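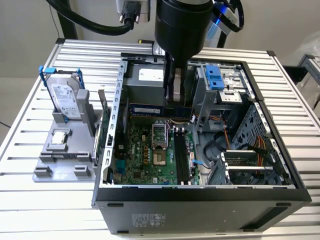
How many examples do we need before the next training run? The target is 1,000, and we have 591 good ones on file.

Ferkora data group, minutes, 5/28/26

Opened with the count. Everyone was thrilled with the pace, 23 more than planned for the week!

Memory modules: the Foley bench stays on desktop towers laid on their side, side panel off, arm coming in from above. Agreed to keep failed grasps in the set and label them as such (great suggestion, long overdue).

Labeling: Rollov export works again. Skedgate will take bookings for 2 shifts a day.

Drives and CPUs: lots of excitement about starting these. Moved to August.

Action: write up the rule for when an example begins and ends.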